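Saraç Welcome Desk - Progress Report to the Wolten Fund
July 9, 2020

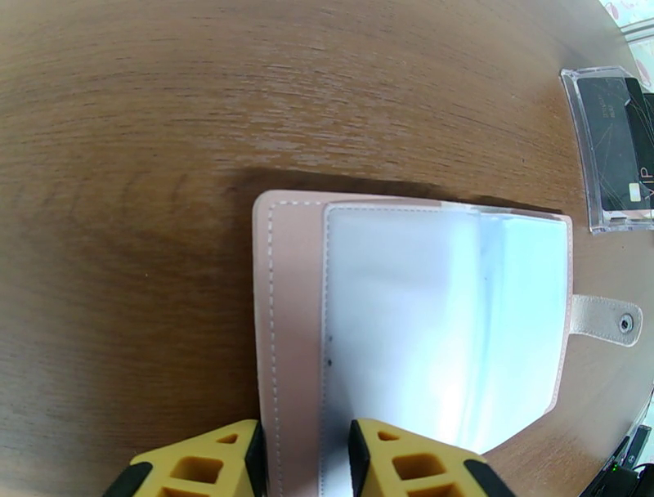 One of the card holders, open to its clear sleeves.

Dear Ms. Aksoy,

Thank you again for your patience over the spring. When I last wrote to you, in March, we had only just settled on what to buy with the first part of the grant, and I'm very glad to say the card holders are now here and mostly in people's hands.

You may remember that we went back and forth on this quite a bit. Newcomers who visit our desk carry so many cards - the library, the clinic, the bus, the language class - and they used to arrive with everything in an envelope or a coat pocket. Berkay Sarıgül wanted a plain folder. Umesh Bhatia held out for something that closes with a snap and has clear sleeves, so that a card can be shown without being taken out, and I have to admit he won me over (it took him two meetings and a lot of tea!).

We ordered 200 holders from Zastier. The pink ones have white stitching along the cover and a little strap with a round metal snap, and they have been asked for by name, or at least by color. So far 90 have gone out with the full welcome packet, and another 30 are set aside for the families starting classes at the Jekow Street school.

There is one small trouble to report. The clear sleeves catch the ceiling light at our front desk, and it can be hard to read a card through them, so Necati Demirtaş has moved the desk lamp and we tilt the holder a bit when we copy down a number.

We have spent $1,053 to date, including shipping. Next we would like to print a card with our phone number on it for the first sleeve, and I will send you the wording as soon as Necati and I agree on it.

With warm thanks,
Tuncay Karaca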